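Fri 13 January

Teaching the arm to put things straight

I promised to write more often in the new year, and it took me until now to sit down. The reason is that I spend my evenings inside a simulator, driving a robot arm with a small controller and trying to show it how to do simple things.

For those who don't know me from the old blog: I work with Siyabonga Mahlangu on a small project we call Vurau. We record a person doing a task by remote control, many times, and then a program tries to learn the same motion from the recordings. Siyabonga takes care of the learning. I take care of the doing, and this means mostly that my thumbs hurt.

Our task this month is to take hold of a picture and place it level. We chose it after Lerato Chauke complained that our cubes were too easy. She was right. A cube forgives you everything. A picture has a thin edge, and if you come to it with the wrong angle you push it away before the fingers can close.

I drive mostly from the wrist view. In the beginning I did not like it, for you see so little of the room, but after one week I could not go back to the side view. I bring the painting between the two fingers, I keep them wide open, and I stop. Only then do I think about the turn. The painting we use now is all drips and splatters in a black frame, and I learned quickly to look at the frame and to ignore the paint. My eyes get lost in the white lines.

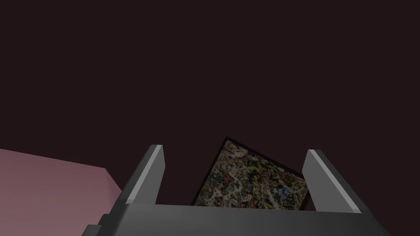
What I do wrong

I made 36 recordings last week and threw away 7 of them. In most of the bad ones I was hurrying. I started to turn the wrist while the arm was still going forward, and the two motions mixed together. A person watching would maybe not notice, but Siyabonga says the program copies my nervous hands very faithfully.

The other mistake is to correct too much. I go a little too far left, then too far right, then left again. Selina Trummer, who drove cranes in Kilbridge before she came to software, gave me good advice: let go of the stick, breathe, and make one correction. I wrote it on a paper and put it next to my screen.

I also try now to begin each recording from a slightly different place. It is boring and it is slower, but when I always began from the same spot, the learned motion was good only from that spot.

Next is a longer session, 90 minutes with a break after the first 20. If my hands survive, I will write how it went. Charmaine Makhubela also wants to try the driving, and I am curious if her recordings will look very different from mine.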